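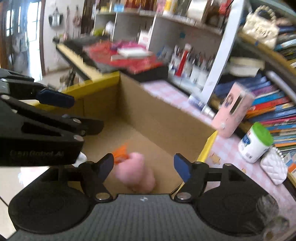
Didgate is two bus changes from where I live, and I went for the cake. Robel Shiferaw had mentioned cake in the message, and had put the word robots rather further down, so by the time I noticed I was already on the second bus. The open day was run by a small outfit called Plelus, who teach machines to pick things up. I'd expected a hangar, or at least a man in goggles. What they had was shelves of books, a pink-and-white checked tablecloth and a cardboard box with something pink and fluffy at the bottom of it, and your job, as a member of the public, was to get the fluffy thing between the pads of a hand-held gripper. I have a degree.

You hold one of these grippers in each hand and whatever you do with them gets recorded, and later on an arm in Liltbridge is supposed to learn from it. Ayana Kumsa explained this to us very patiently. She said the best teachers were people who moved slowly and didn't change their minds. Then she looked at the group of us, and I think adjusted her hopes.

There were seven visitors in all, counting Jörg Rathjen, who came in to ask if he could park across the entrance and stayed until the end. He was by far the best at it. He used to repair accordions and has the sort of hands that just get on with things. I used to work in a building society.

My first go went badly. The trouble is that you stop having fingers. You have two pads that open and shut, a long way in front of where you feel your hands ought to be, and all the small cheating your fingertips do for you is gone. I closed too early and got air. I closed too late and shoved the thing into the corner, where it sat looking pleased with itself. Ayana said that was useful too, as the machine needs to see recoveries. I gave it a great many recoveries.

By my 4th try I'd got the knack, more or less: come straight down, wait, squeeze, don't admire it. I lifted it out and held it up and looked round for someone to show, and they were all watching Jörg.

After that there was a talk. Hamdia Birhane did it standing up, with a laptop balanced on one arm, and it was better than most talks I've sat down for. Somebody asked the question about jobs. She said that at the moment their arm takes 3 minutes to put away a pair of socks and sometimes puts away one of them. She wasn't being modest, she showed us the clip. It picked up the first sock beautifully. It then went back for the second and picked up the first again. I have lived with people like that.

What I liked was how much of it was tidying. I'd assumed the clever part would be all maths — and I'm sure there's plenty, behind the door marked Berhe, which we weren't taken through — but most of what I saw was someone putting an object back in a box so it could be taken out again. Hamdia says they do this for hours. She listens to the cricket.

The cake was lemon and had run out by the time I got to it. Robel says there's another open day in October and that he'll keep me a slice. I've told him I want it in writing, and I want the left-hand gripper, the right one pulls a bit.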